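Teaching a Robot Arm Bin Picking by Remote Control
Student project report, group Gretia
Final version, June

1. Background

Our group worked during one semester in the robot laboratory at Flilside. The task given to us was to teach an arm to take mixed small objects out of a bin, using only demonstrations made by a person. We were not allowed to write the grasping motion by ourselves in code. The project continues the work of the earlier group Zeltow, who did the same with single blocks on a flat table.

None of us had experience with remote control of an arm before. For this reason a large part of this report is about how we learned to give demonstrations, and a smaller part is about the trained model.

2. Setup

The arm is a KUKA with a metal gripper that has several joints in its fingers. A gray bin stands in front of it and is clamped at the rim so that it does not move when the fingers touch the wall. The operator sits at a desk with a hand controller and looks at the camera view on a screen. Our recording program, which we named Kun, saves the camera view, the arm position and the finger position together.

The bin floor is scratched from earlier use and reflects light. In the first weeks we closed the blinds, but later we decided to leave them open, so the data would include different light.

3. Giving the demonstrations

First we tried hand guiding, that means pushing the arm directly with the hand. It felt natural, but the operator's own arm was in the camera view in almost every recording, and the deep position inside the bin was uncomfortable. After 20 recordings we stopped and changed to the controller.

With the controller the beginning was slow. The most difficult thing was depth. On the screen it is hard to judge how far the fingertips are from the floor, and we often closed the gripper too high. We learned to look at the shadow of the fingers – when the shadow and the finger come together, the height is nearly correct. We wrote this rule on paper and taped it under the screen.

Flat and long objects such as a brush need another approach than round ones. We bring one finger above and one below the object, and close slowly. If the operator closes fast, the object turns and the grasp is lost. Small objects close to a wall were the worst case. For these we agreed to first pull the object to the middle and then grasp it, and to record both motions as one demonstration.

We recorded 400 demonstrations with the controller. Failed grasps were kept if the operator corrected them in the same recording, and deleted if not.

4. Results

We tested the trained model with 100 attempts on objects it had seen in training. It lifted the object in most of the attempts from the middle of the bin. Near the walls it was clearly weaker. Often it began the pulling motion and then stayed there, opening and closing the fingers.

We think the reason is the disagreement between operators. One of us pulled objects from above, another one pushed them from the side. For a person both are fine, but the model saw two answers to the same question. We recorded 40 more demonstrations near the walls with only one style, and the stopping became rare. We had no time to repeat the full test after this.

5. What we would change

We would agree on one style before the first recording, and write it down. We would also let each operator practice for a full afternoon without saving anything. Our early recordings are jerky, and the model learned this too – it hesitates above the object in the same way as we did.

A second camera from the side would help with the depth problem, both for the operator and for the model.
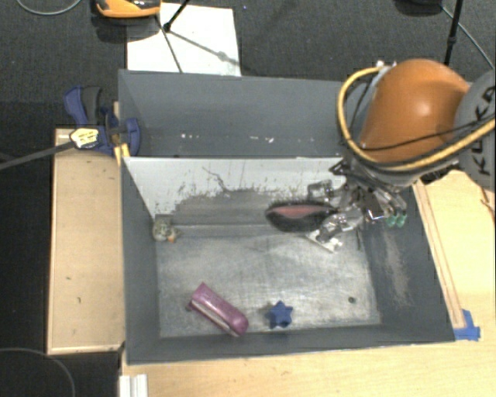
Comment from Zeltow: we had the same hesitation above the blocks, and for us it helped to cut the pauses out of the recordings before training. Did you try this with the early ones, or did you leave them at full length? We can send you our cutting script if the next group wants to use it.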